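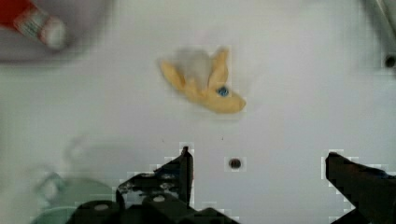
Brock Fortin wanted only to set the table before his daughter came. She was seven, and she had told him on the phone that a restaurant must have a menu, so he had written one on the back of an old Villum receipt. Soup of banana, 95 cents. Fish of ketchup, 30 cents. He did not know what fish of ketchup was, but she had asked for it.

He had one white table, and he thought for a long time about the plates. The pink one was for guests. The green one was for the cook, who eats standing.

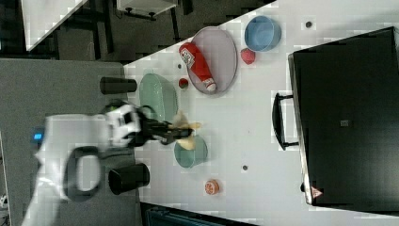 The First Guest

She came in with her coat still on and looked at everything very seriously.

"The banana goes in the small bowl," she said. "Not the blue one - the blue one is for rain."

"For rain?"

"If the roof breaks."

Brock looked at the ceiling. It was a good ceiling, but he left the blue bowl where it was. Then she sat down, opened the menu and asked if the apple was fresh.

"From January," he said.

She thought about this. "Then I will take half," she said, and gave him her coat.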